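The Thursday Purge
I moved to Durnuton with 29 boxes and a promise to myself that half of them would be gone by January. Ha!

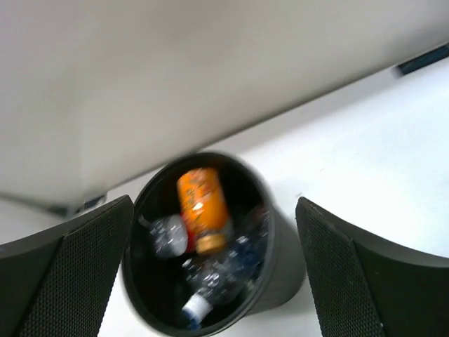 A black bin, at the heart of any good clear-out.

My neighbor Vlasta Lukáč got me going. She does one drawer every Thursday evening, no more, with the radio on and a glass of something cold (she swears by the cheap stuff). So I tried it. The first drawer had 18 dead pens in it and a takeout menu from Erkley, a town I left when I was in college!

I got hooked pretty fast, I'll admit. Old phone chargers, birthday candles, a key to who knows what – out they went. The letters were harder. I sat on the kitchen floor with my grandmother's recipe cards until past midnight and kept every single one, even the awful aspic.

Then I sold the good coats and made over 200 dollars, and felt so pleased with myself that I went straight out and bought a lamp. Vlasta laughed at me for a week. It's a great lamp, though, and there's a drawer in the hall I haven't opened yet.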